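衣類の畳み方を寸法で決め直した記録

8月に入って収納の中身を全部出し、畳み方の規格を作り直した。以下はその作業メモである。
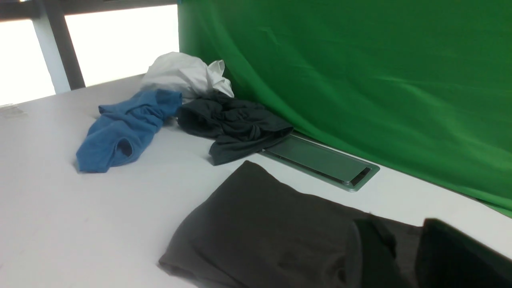 きっかけは引き出しの有効寸法を測ったことだった。外寸から板厚を引いた値で計算していたが、レールの出っ張りがあり、内側で使える幅は358mmしかない。これまで一律で幅200mmに畳んでいたので、2列並べると400mmになり、最初から入るはずがなかった。実際には押し込んで入れていたため、列の境目で布が潰れ、そこに必ず折れ皺がついていた。

358mmを2で割ると179mm。出し入れの隙間として左右と中央に8mmずつ取ると、1列あたり167mmになる。ただし布の端は膨らむので、型紙の幅はそこから7mm引いて160mmとした。型紙は厚紙を切っただけのもので、角は丸めてある。角が立っていると薄手のニットに引っかかる。

高さの方は、立てて収納した状態で引き出しの深さから15mm下がる線を上限にした。型紙の縦は、折り上がりがこの線に収まるように決めている。線を越えると閉めるときに上端が前板の裏に擦れる。

作業面について。床で畳むのをやめて、机の上に移した。床だと膝をついた姿勢になり、袖の位置を合わせるときに上体をひねることになる。机は天板の高さが70cmで、立ったまま畳むには少し低いが、座れば問題ない。天板は滑らかなので、布が手前にずれやすい。化繊の裏地がついたものは特に動く。その場合は先に裾側を押さえ、肩側から空気を抜くように手を送る。逆にやると裾が逃げる。

分類は素材ではなく厚みで行った。素材別にすると、同じ綿でも薄いTシャツと裏毛のトレーナーが同じ列に入り、列の中で高さが揃わない。二つ折りにして軽く手を載せ、定規を横に当てて読んだ値を使う。計測としては粗いが、再現性はそれなりにある。12mm未満を薄手、12mm以上25mm未満を中厚、それ以上を厚手とした。

薄手の手順。
1 背を上にして広げ、縫い目を基準に肩線を水平に合わせる。
2 型紙を襟の中心に置く。
3 左右の身頃を型紙の縁で折り、袖は身頃の上で折り返す。
4 型紙を抜き、裾から襟に向けて半分に折る。
5 さらに三つ折り。輪になった側を上にして立てる。

中厚は手順5を二つ折りに変える。三つ折りにすると自立はするが、下側が開いて幅が170mmを超えることがあった。160mmの型紙で折っても、開いてしまえば意味がない。

厚手は立てない。試しに立ててみたが、隣の列を押し倒す。平積みで下段に回し、重ねるのは3枚までにした。4枚目を載せると一番下のものを抜くときに全体が崩れる。

型紙の幅をどう決めるかについては、以前Bradley Garsideという人が書いた収納の記事を参考にした。彼は収納の内寸から逆算する方法をとっていて、考え方はそのまま使えた。ただ、彼の例は棚板に平置きする前提なので、立てる場合の膨らみは考慮されていない。上で7mm引いたのはその分の補正である。根拠は自宅の衣類で数回試した値なので、他の家でそのまま通用するかどうかはわからない。

引き出しの中の仕切りは、Vultdaleの樹脂製のものを使っていた。厚みが4mmあり、中央に入れると隙間の8mmのうち半分を食う。残り4mmでは指が入らない。同じ用途でAddoの薄いものも買ってみたが、こちらはたわみが大きく、列が減ってくると倒れる。結局、中央の仕切りは外した。列が半分以下になったときだけ、手前にブックエンドを一つ入れて支える。

畳む前の状態についても書いておく。乾燥機から出した直後の布はまだ伸びやすく、そのとき型紙に合わせて引くと、冷めてから寸法が変わる。測った範囲では、綿のTシャツで身幅が最大6mm縮んだ。型紙の補正分とほぼ同じ大きさなので無視できない。取り出して17分置いてから畳むと、その後の変化は読み取れなくなった。17分という半端な数字は、キッチンタイマーを止めた時点の値をそのまま使っているだけで、15分でも20分でも大差ないと思う。

照明は天井灯だけだと手元に影が落ちるので、畳むのは午前中にしている。黒や濃紺の服は縫い目が見えにくく、手順1の肩線合わせに時間がかかる。濃色のものを先に処理し、淡色のものを後に回すと、日が動いて暗くなってからでも作業が続けられる。

現在の配置は次のとおり。
上段 薄手、2列、立て
中段 中厚、2列、立て
下段 厚手、平積み、3枚まで
棚 タオル類、丸めずに三つ折り

タオルはまだ規格が決まっていない。フェイスタオルは160mmの型紙で折れるが、バスタオルは厚みが出すぎて輪の部分が浮く。型紙を別に作るか、棚の側を変えるか検討中。棚板の位置を一段下げられるかどうか、ダボ穴の間隔を測ってから決める。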